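Chapitre 5
Planifier une tâche à deux bras : du but à la séquence

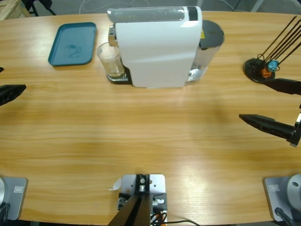
5.1 Ce que le planificateur doit savoir

Un poste à deux bras, une machine à capsules, un verre sous le bec, un plateau bleu-vert vide : l'énoncé « servir un café sur le plateau » paraît simple. Il ne dit pourtant ni quel bras saisit le verre, ni par où passe la pince, ni à quel moment l'autre bras doit se retirer. Ces choix reviennent au planificateur, qui fait l'objet de ce chapitre.

Nous reprenons la bibliothèque Pamilix, introduite au chapitre précédent. L'état du monde y est une liste de prédicats : sous(verre, bec), vide(plateau), ouverte(pince_g), ouverte(pince_d). Un verre transparent est difficile à segmenter, et l'estimation de sa pose reste bruitée. On associe donc à chaque prédicat géométrique un indice de confiance, et le plan prévoit une nouvelle mesure dès que cet indice passe sous le seuil.

La zone libre entre les deux pinces est partagée. Solheim (Bendik Solheim, auteur du module Eltden) la traite comme une ressource à verrou : un bras la réserve, l'occupe, puis la rend. La méthode est prudente — elle interdit certains mouvements simultanés sans danger — mais elle se vérifie facilement.

5.2 Plan du chapitre

La section 5.3 décrit le langage des actions. La section 5.4 traite des préconditions et des effets, la section 5.5 de l'allocation des bras. La boucle de replanification est étudiée en 5.6, avec une période de 60 ms. Les 19 exercices de fin de chapitre utilisent le simulateur Benlow ; ceux marqués d'un astérisque demandent un poste réel.

Prérequis : graphes orientés, recherche A*, repères et transformations (chapitre 2).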